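Search this wiki Go

Heso (puzzle game)

Heso is a number-and-path puzzle game for phones and tablets, made by a small studio called Modstead. I've been keeping this page going for a while now, so forgive me if it reads more like a fan talking than a proper entry (I did try to make it sound serious once and it was awful).

The idea is easy to pick up. You get a square grid with a few numbered stones on it, and you draw a loop that comes back to where it began. Each number says how many squares the loop has to cross before it makes its next turn. A stone with a 4 on it means four squares straight ahead, then a corner, and you choose which way. Blank squares can be used or skipped, but the loop can never touch itself. That's the whole rulebook!

Levels

The first release came with 100 levels, all on small boards, and I finished them in a week of lunch breaks. Updates have kept coming and the count now stands at 1,731, split into packs. The Okafor pack is the one most players get stuck in, because it brings in gray stones that hide their number until the loop passes through a neighboring square. It has 390 levels and I still haven't cleared the last row. The Cisholm pack came out in January and goes the other way, with long, lazy boards and big numbers, very much a Sunday-morning-with-coffee kind of thing.

Inside a pack you can have up to 10 levels open at once, so if one is driving you up the wall you just hop over to another and come back later. I love this. Older puzzle games made you sit there until you'd beaten the thing.

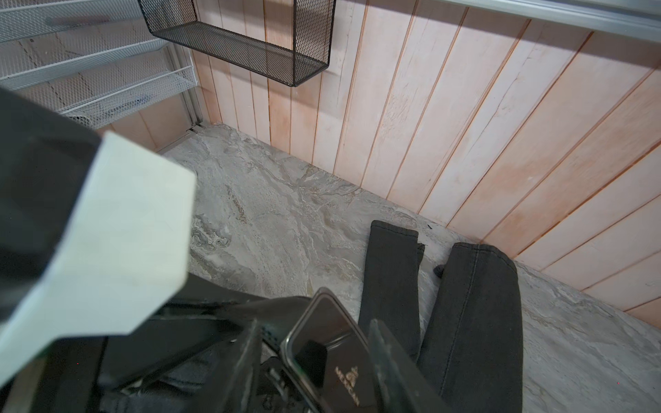
Do you need to finish one pack before starting the next?

Every pack is open from the start, and the only thing you unlock by finishing one is its color theme, which you can then use on any board in the game.

Hints

Hints work on a slow refill. Tap the lantern and the game draws one correct corner for you, and then you wait for the lantern to fill back up while you play. You can't buy more of them. Some players on the talk page find this stingy, but I think it's about right, as one corner is usually enough to get a small board moving. On the big Cisholm boards it's less helpful, I'll admit, and you may get a corner you'd already worked out (very annoying).

There's also an undo button with no limit, plus a pencil mode where you can sketch a faint line before committing to it. Pencil mode was missing from the first release and was added in October 2022, along with left-handed controls.

Look and sound

Backgrounds are plain and the stones are soft, rounded shapes. The music is a slow piano loop and can be switched off separately from the little click the line makes. Keep the click on! It changes pitch when you close a loop, and I'd miss it terribly.

Scoring

No timer, no stars. The game keeps a record of your shortest loop for each board, and that's all there is to chase.

Related pages
Cisholm pack walkthrough
Gray stones
Loop puzzles
Modstead
Okafor pack walkthrough

Contact | Copyright the page's authors | Back to top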